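Open Day at the Piltinside Works: A Morning Among Tabletops

I went to see furniture being made and came home with opinions on maple.
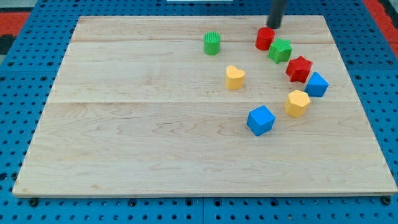

Getting there

Piltinside is what they call the old brick building behind the bus garage, and the sign for it faces the garage. Doors opened at 9. I paid my 13 dollars, got a paper wristband and a leaflet from Dandura, the firm that makes the tables, and was pointed toward the coffee, which tasted like the leaflet.

The boards

Dandura sells one tabletop in quantity, a pale maple slab called the Jollamon, and the tour is mostly a tour of that. I expected to be bored by the second stop. But a big maple board lying on a bright blue pegboard table is a handsome thing, all cream and honey, with a wavy figure that wanders across it as if it had nowhere to be. The seams run straight across where the long planks meet. I spent longer looking at those seams than I have spent looking at some paintings, and the paintings cost more to get in to see.

Our guide told us the company turned out 321 tops last year and hopes for more this year. A man in a fleece asked whether you could put a hot pan on one. The guide said you could put a hot pan on anything once.

The Hodžić room

Upstairs is a small display named for the Hodžić workshop, which had the building before Dandura did. It has hand planes, a ledger, and a chair you may not sit in. Next to it is a chair you may sit in, and I can report that the first one looked better.

The shop

A full Jollamon is well beyond me. Cutting boards made from the offcuts were 17 dollars, so I bought one, then carried it through the rain under my coat like a stolen ham.

The works opens again in May. Parking is behind the garage, the toilets are on the ground floor only, and the 219 bus stops outside. Bring your own coffee.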